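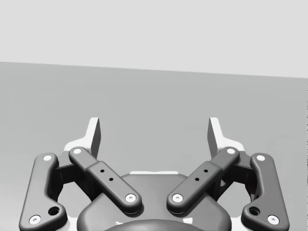
Handset sales listings, budget segment. This repository holds a table of mobile phone listings collected from online shops, along with the scripts that clean it. It was put together at Sidport to study how prices of low-cost phones move after launch. The last full rebuild was on 2019-12-31 and no more listings will be added.

## What's in the repo

```
data/
 listings.csv
 models.csv
 shops.csv
scripts/
 clean.py
 match_models.py
 price_steps.py
notes/
 known_problems.md
```

`listings.csv` is the main table. Each row is one phone offered by one shop on one collection day. If a shop sold the same phone in three colors at the same price, that is one row. If the colors had different prices, each color gets its own row and the `variant` column says which is which.

`models.csv` has one row per phone model. `shops.csv` has one row per shop, covering 9 shops in all. Two of them, Stemamex and Ullis, sell phones under their own store label as well as other makers' phones. Those are marked `own_label = 1`.

## Columns in listings.csv

| Column | Type | Notes |
|---|---|---|
| `listing_id` | string | Unique within the file, not stable across rebuilds |
| `shop_id` | string | Joins to `shops.csv` |
| `model_id` | string | Joins to `models.csv`, blank if no match |
| `title_raw` | string | Title exactly as the shop wrote it |
| `variant` | string | Color or bundle name, often blank |
| `storage_gb` | integer | Usually 16 or 32 in this segment |
| `price` | decimal | Local currency, tax included |
| `price_before` | decimal | The crossed-out price, if there was one |
| `in_stock` | 0/1 | As stated by the shop |
| `collected` | date | Day the page was read |

Don't use `price_before` as a real earlier price. Several shops show a crossed-out price from the first day a phone goes on sale, and we found many cases where the phone was never offered at that price anywhere in the table. It's kept for people who want to look at how discounts are advertised.

## What counts as a budget phone

A model is included if its lowest price in its first month of sale was under the cutoff in `shops.csv`. The cutoff is set per country. Once a model is in, it stays in, even if the price goes up later. Phones that started out expensive and dropped under the cutoff a year later are not included.

Feature phones are left out. Phones with a keypad and a small app store are a gray area. We kept them if the shop filed them under smartphones, which means the same phone can be present for one shop and missing for another. Filter on `models.form = touch` if you want to avoid the question.

Refurbished and used phones were dropped in cleaning. The filter works on words in the title, so a few got through. Hegde is the worst for this, as their refurbished stock is listed with no wording to set it apart until you reach the checkout page.

## How it was collected

Pages were read once every 5 days, overnight. There is a gap in July when the collector was down and we didn't notice. No attempt was made to fill it in. If you plot prices by day you'll see a flat line across the gap in most plotting tools — break the line yourself or the chart will mislead.

Only public product pages were read. There is no customer data, no review text and no seller names for marketplace listings.

## Cleaning steps

Run these in order from the root folder:

```
python scripts/clean.py
python scripts/match_models.py
python scripts/price_steps.py
```

`clean.py` fixes encodings, strips shop slogans from titles, and removes rows with no price. It also drops anything where the price is lower than a phone case would cost. Those were nearly always accessories filed in the wrong place.

`match_models.py` ties titles to models. It first looks for a model code, then falls back on brand plus name plus storage. The fallback goes wrong with names that differ by one letter, such as a "Plus" model written as "+" by one shop and "P" by another. Leandro Zapata went through the fallback matches by hand and his corrections are in a list at the top of the script. Add to that list instead of editing the CSV, or your change will be lost on the next run.

`price_steps.py` writes a new file, `price_steps.csv`, with one row each time a price changed. Changes that were undone by the next collection are flagged as `blip`. Leave them out for trend work.

Python 3.6 or later, plus pandas. Nothing else is needed.

## Known problems

- Storage is missing for a lot of own-label phones. The shops didn't state it.
- `in_stock` means different things. Ullis says "in stock" when the item can be ordered from a warehouse, even with a two-week wait.
- Bundles with a SIM card or a power bank are not priced separately. Look for "bundle" in `variant`.
- Phones sold on contract should not be there. If you find one, the price will be the upfront payment and will look far too low.
- Launch dates in `models.csv` are the first day we saw the phone, which can be later than the real launch.

The longer list is in `notes/known_problems.md`.

## Using it

The tables can be used and shared for research and teaching with credit to Sidport. The scripts are under the MIT license. Raw page copies are not part of the release and we can't send them out.

Corrections to model matches are welcome as pull requests. Please include the `title_raw` value and the model you think it should be. Questions about shops that aren't in the table will be closed.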